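From: Thérèse Lapointe
To: cell-upkeep list
Subject: Re: [cell-upkeep] Right arm tipping early on the pour task

Replying to the list so it ends up in the archive with the rest of the Sturnlow thread.

> We have the same two-arm table layout as you, soft ribbed fingers on both
> sides, and since we swapped the fingers in May the right arm tips the can
> too early. The wrist angle in the log looks fine. The can itself is leaning
> more than the wrist says it should. We re-ran the arm calibration twice and
> it made no difference. Is there a finger setting we missed? Also, how
> often do you change yours? Ostermann says to go by wear but doesn't say
> what wear looks like.
>
> – Tavinent bench

I don't think it is the arm calibration, and I would stop re-running it for now. If the wrist angle is right and the can angle is wrong, the error is between the wrist and the can, and that leaves the fingers, the finger mounts and the grip width.

We had the same fault. In our case it was two things on top of each other.

The first was the finger mounts. The new set had been screwed down with the gripper closed. The fingers press on each other while you tighten and one of them ends up slightly twisted. You can't see it when the gripper is open, but when it closes on something round the ribs on one side take the load first and the can rolls a little in the grip. Open the gripper fully, back off the mount screws on both fingers, seat them by hand against the shoulder, then tighten a bit at a time, going from one side to the other. After that close on a straight cylinder and look at it from the side. If it leans, do it again.

The second was grip height. Our script still had the grasp point from the old fingers, which were shorter. With the longer ones the can was being held close to the top, and it swung. We moved the grasp down 6 mm so the fingers close around the middle of the body. That cured most of the swing.

The setup I use for checking has the cups along the back of the table, and I run the right arm to the blue one at the end. It is the one nearest the right arm's side for us and shows the fault best. The left arm stays parked with its gripper open.

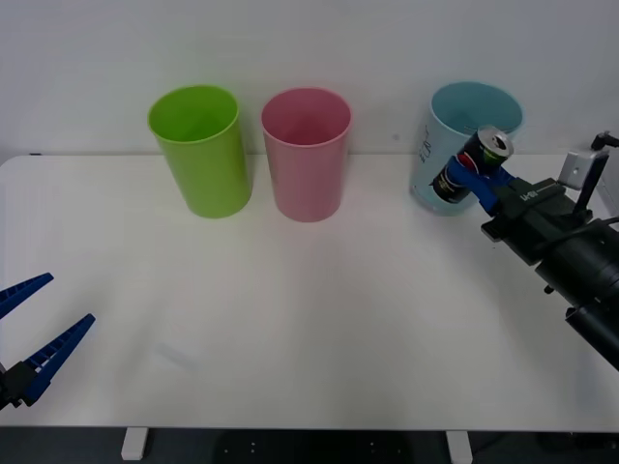 Right arm holding the can at a tilt in front of the blue cup, left gripper open.

Stop the program at that point and compare the can with the gripper body. Don't compare it with the cup, as the cups are tapered and will fool you. I hold a small square against the gripper body with the motors held and the speed limit on, and I only put my hand in after the stop is pressed. Please do the same. The arm will sag slightly when the hold drops, so take the reading before you release anything.

While you are there, look at the cable along the top side of the arm. Ours had worked forward and was going tight when the wrist rolled, and at full roll it pulled enough to show up as a torque warning. I gave it more slack at the wrist and moved the tie back one segment. Not the cause of your tipping, I would guess, but it takes five minutes. The bracket near the wrist is worth checking too – the screws on ours were loose after the last move.

On changing fingers: I keep a tally on the Clakus sheet. The last pair came off after almost 107 hours of gripping. Signs I go by are a rib that stays folded after you let go, a shiny patch where the can sits, or a tip that no longer meets the other one when closed. Any one of those and I change the pair, never a single finger. I wipe them with a damp cloth at the end of each day. Alcohol made our first set go stiff.

For grip force, we run 40 percent for a full can and lower for an empty one. If you are using the same value for both, the empty will dent and the lean will come back, so set them separately before you judge the result.

Try the mounts first, then the grasp height, and change only one at a time. If it still leans after both, send me the closed-gripper width from your log and the force setting and I will compare them with ours. I can also send the check program if you want it, though you would have to put in your own cup positions.

Thérèse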